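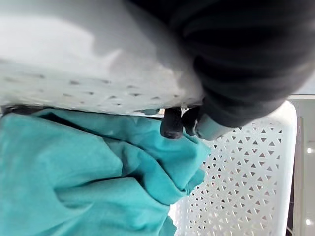

I have been putting off the laundry since Christmas and it finally caught up with me. Last load of the year, December 31, 2023, and I'm calling it a tradition now because I did the same thing last time (and got to the party late, sorry Kelechi).

My big change this year was the basket. I used to swear by the collapsible fabric kind, but the last one sagged so badly I was chasing socks down the hall. So in April I went back to plain white plastic with holes in the sides, and I love it! It keeps its shape, the air gets in, and you can wipe it out in two seconds. 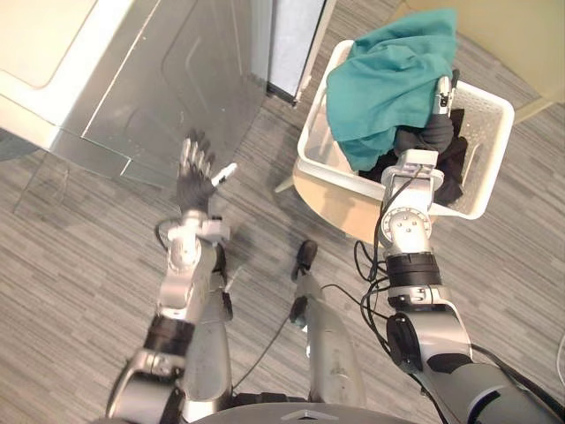 Darks are my favourite load because there's so little thinking involved. Black stuff all goes in together, and I let the teal go in with it too, since it's been washed so many times that any colour it was going to lose is long gone. Mum would be horrified. She sorts into 4 piles and has a separate one for tea towels.

The other thing I've come around to is carpet tile in the laundry. I thought grey stripes would look like an office, and they do a bit, but my feet are warm and it hides lint like you wouldn't believe. Kelechi Chukwu wants to do the same at the Coston place and I've told her to go for it. Anyway, sheets next, then I need to find something to wear tonight.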